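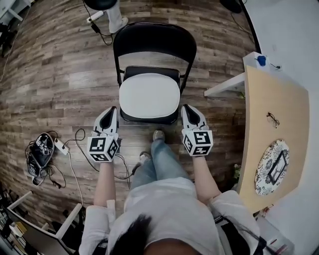
Is a folding chair with a cushion good enough to sit on for a whole working day? For four or five hours it is, if the cushion is firm and the backrest is curved. After that I want to stand up and go for a walk, and I think most people will feel the same.

I bought the Foltus folding chair in July, together with the white seat cushion from Prollstead. They are sold separately, which I did not understand at first, so I waited one week more for the cushion. Now I have used both long enough to have an opinion, and I write it down for people who have a small room and cannot decide.

My room is narrow. There is a light wooden tabletop along the wall, a white shelving unit, a stool, and not much floor between them. Before, I had an office chair with five wheels, and every time I wanted to use the floor I had to push it into the corridor. So my first wish was a chair that becomes flat. My second wish was black, because the old one was beige and showed everything.

The chair

It came in one flat box and there was nothing to assemble. I only removed the plastic and two pieces of cardboard from the hinges. The frame unfolds with one movement, but in the first days it was stiff and I needed my knee to help. After two weeks it became easier. It does not squeak. My sister's chair from another company squeaks each time she reaches for her cup, so I was listening for this from the beginning.

The backrest is curved, and for me it is the best part. It holds the back a little below the shoulder blades. I am 1.74 m tall. My friend Chidubem Iyamu is much taller than me and he said that the upper edge pressed him in a wrong place, so please try it first if you are tall. He sat in it during one dinner and asked to change to the stool for the dessert.

Without a cushion the seat is hard. I did it for that one week and I would not recommend it for more than a meal. The front edge was the worst, I felt it under my legs after half an hour.

There are no armrests. I knew this when I ordered, but I still miss them when I read.

The cushion

The Prollstead cushion is firm, thicker than it looks in the shop photos, and it has a cover with a zipper. I washed the cover twice at a low temperature and it did not shrink. The white color was maybe not a smart choice with new jeans. I had a light blue shadow on it after the first month, and the first wash removed only a part of it. The second wash was better.

It has no ties. On the smooth seat it moves forward a little when I stand up, and I push it back with my hand. I bought a small piece of anti-slip mat from Barua, the kind for kitchen drawers, and cut it with scissors to put underneath. Now it stays. I think Prollstead should sell it with ties, or at least put this mat in the package.

Another small problem: with the cushion on, the chair does not close completely. You must take the cushion away first and find a place for it. I put mine on the lowest shelf.

On the floor

I have wood-look planks and I was afraid of scratches. The feet have plastic caps and until now I do not see any marks. One cap was loose when the chair arrived. I wrote to Foltus, and they sent four new ones without asking for a photo. The letter took nine days.

The chair is light enough to lift with one hand, and I do it often, to sweep or to reach a cable.

Compared to the Fotov

Before buying I also sat on the Fotov folding chair in a store. It has a softer seat, already padded, so you do not need to buy anything extra. But the back is straight and the padding cannot be removed for washing. If you need a chair only for guests, the Fotov is maybe more practical – you open it and it is ready.

Would I buy it again

The chair, yes, in the same color. The cushion, also yes, but in gray if they make it. I would order both on the same day this time. For a tall person or for somebody who sits eight hours without a break, I would look for a real office chair and accept the wheels.

I will write again if the hinges become loose.

Updated 10 September 2024: the second cap is now a little loose too. I have changed it for one of the new ones, and two are left in the drawer.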